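Muthu Arumugam
Robot software at Trikex, Tasuvthorpe
20/08/2020

1/ Some notes on the two-arm planner work in Jellix, our simulator setup. Mostly for people who write motion planning code and keep asking me why the attic office level is slow.

2/ The level is a room with a sloped ceiling, a sideboard, an office chair and a big L-shaped desk. Two arms, two grippers. The planner has to keep both arms clear of the furniture and of each other.

3/ The chair is the expensive part. A star base with casters makes a terrible collision mesh if you import it as is. We had 633 convex pieces for the chair alone.
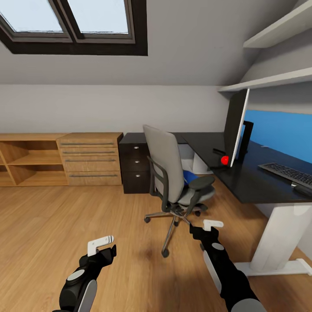 No. 216

4/ Sharada Kulkarni cut that down by hand. Each spoke is now one capsule and each armrest is one box. The backrest is curved, so it kept a few more pieces. Planning calls went from painful to fine.

5/ We pad every shape by 10 mm on top of that. It costs us some reach under the desk. I can live with it for now.

6/ Next problem was perception. The close-up camera view has both fingers at the sides and whatever is below in the middle. Over bare wood there is very little for the tracker to hold on to. Grain and a plank seam, and that's it.

7/ Then the shadow comes in. A soft-edged shadow moves with the arm, and the old segmenter called it an object. It would hand the planner a blob on an empty surface and the planner would happily make a grasp for it.
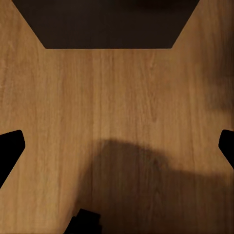
What we changed in the segmenter

8/ First, a candidate now has to show up in depth as well as color. A shadow has no height. This removed most of the false grasps in one commit.

9/ Second, we mask out the fingers and the rest of the arm using the joint state. Before this we used a fixed mask drawn in January, and it was wrong as soon as anyone touched the camera mount in the model.

10/ Third, a candidate has to survive 4 views from slightly different arm poses before it goes to the planner. It adds a small delay. Sharada wants to make it adaptive and I think she's right, but it's not in yet.

11/ The depth check has a cost. Thin flat things on the wood are now the hard case. Something white, low and partly out of view at the side scores badly on height and badly on area, so it gets dropped.
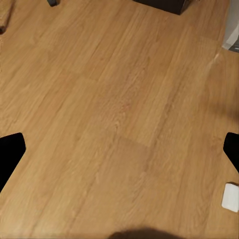
12/ My current fix is a second threshold for items with a hard color edge on at least two sides. Shadows fail it because their edges are blurry. Flat items mostly pass. Wood seams sometimes pass too, so I'm still tuning.

13/ Somebody asked about the sampler. It's the one from the Iyengar branch, unchanged, with the two arms planned as one system. Planning them one after the other was faster but the second arm kept getting boxed in next to the chair.

14/ Also fixed: replays now store the random seed with the joint log. If you have older replays and they don't match, rerun them.

15/ Open items are the adaptive view count, the seam false positives, and a proper unit test for the arm mask. If you want the mask test, take it, the ticket has no owner. The chair capsules are merged, so pull before you file anything about planning time.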